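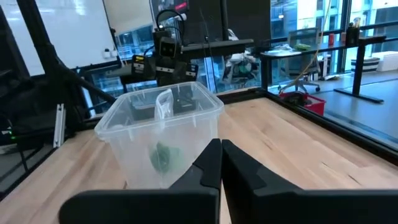

Monday, September 5, 2022

Sorted the Birel snails by aperture height before lunch. The series now stands at 57 adults, all with a reflected lip. Juveniles set aside until there is a better key.

Shell colour is useless for separating the ridge form from the valley form. Grey-banded and plain shells occur at both sites. 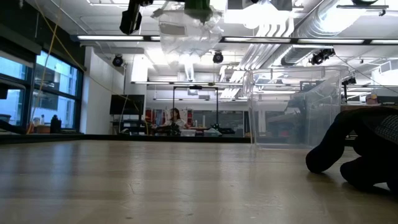
Whorl count overlaps as well. The only character holding up is the length of the epiphallus relative to the penis sheath, and I have dissected too few to trust the gap. Two specimens from the Natano saddle fall between the forms. They could be hybrids, or I have measured them badly. Will repeat both with the finer graticule.

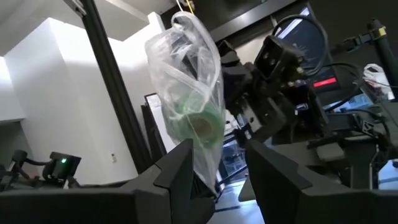

## Range notes

**Imogen Tarrell**
Malacology technician, Drimach survey 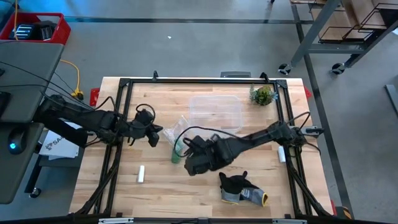 **Imogen Tarrell**Malacology technician, Drimach survey

Ridge form not recorded below the Rathjen track. Valley form reaches the saddle and stops. If the two meet anywhere it is along 3 km of scree I haven't walked. The COI alignment is back with 2,320 sites masked, more than I would like, so no tree yet. Ethanol on the saddle lot needs changing tomorrow.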